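# Re-teaching the drawer cell after a gripper pad change

If you've just fitted new pads to the Lenum arm, well done, the fiddly bit is over! What's left is teaching it where the world is again, and I really do enjoy this part. Allow 47 minutes the first time. Veerle Brouwer does it in 18, but she's had plenty of practice.

## Before you start

- Drop the speed override to 3 per cent.
- Check that both pads sit flush and the screws are snug.
- Open the drawer as far as it will go and take everything out of it.
- Load the last good job file from Bimden and save a copy under a new name.

## Teach the bag first

Start with a crisp packet. Bags are wonderful for this, as a millimetre of error shows up straight away in how the film creases. Lay it at a slant on the cabinet top, put the bowl further back with a clear gap between the two, and jog the arm in from the side with the wrist pointing down. Come in at a top corner and slow right down for the last stretch.

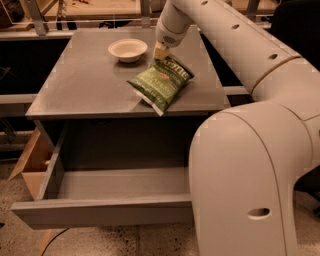

*Gripper at the corner of the jalapeño bag, bowl behind, drawer open.*

Once you're happy with the position, save it as PICK_BAG and back off along the same line you came in on. Then run the approach again from the safe point. If the pads land off the corner, nudge the tool offset and leave the saved point alone (I've got this the wrong way round more than once, and it makes a right mess of every other point in the file).

## Then the bowl and the drawer

Teach the bowl at the rim, then the drop point over the drawer. Watch the elbow here! It swings low as the arm pulls back, so keep the drop point at least 62 mm above the drawer's front edge.

Run the full job at crawl speed with your hand on the stop button, then bring the override up in small steps. Write the new offset in the cell log and send a copy to Kristof Van Wijk.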